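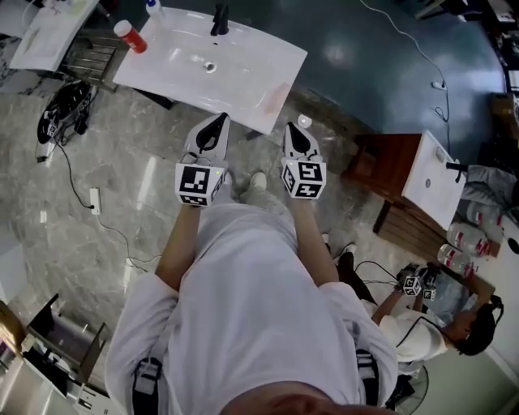
Clollutside is my collection of notes on how the everyday bits of a home get designed, and whether living with them is any good. I started it as a folder of scribbles when I was redoing my own flat, and it grew. Most entries are about one object and one small decision somebody made when drawing it. A white rectangular washbasin with a black tap, for instance, gets filed under both "contrast" and "bathroom", as I find a dark tap on a pale basin so much easier to spot when I'm half asleep — and the notes are full of little things like that.

What's in it

There are 728 entries, all in one spreadsheet called notes.csv. Each row has the object, the room, the material if I knew it, what I liked, what annoyed me, and a comfort score. The comfort score is mine and mine alone, so please don't go quoting it as science! Lamps and chairs make up far too much of it (I like lamps and chairs). Hallways are badly covered and I'd love help there.

The file called rooms.txt explains the room names. "Snug" means any sitting room too small for a proper sofa, which caused a long argument with Gudrun Granström, who thinks that's just a sitting room.

Where the notes came from

I wrote most of them. Aqeel Orakzai sent me 200 on kitchens, all of them better than mine, and Washington Dantas did the handles and hinges. Sebastião Bittencourt translated the batch that came in Portuguese, and where a word had no neat English match he left the original in brackets. I've kept those as they are.

Using it

Open the spreadsheet in whatever you like. The columns are separated by commas, and anything with a comma inside it is in quote marks. If you sort by score, blanks go to the bottom in some programs and the top in others, so check before you think I hate every bookcase.

You can copy, change and share the notes for anything, paid work included. A mention of Clollutside would be lovely.

Known problems

Version 2 muddled "stool" and "step stool" and I've only fixed half of them. Two of the lighting entries are the same lamp, written up once in a good mood and once in a bad one — I'm keeping both.

Next update should be in September, with stairs and more on window seats. Corrections to Natanael Andrade, who looks after the file when I'm away.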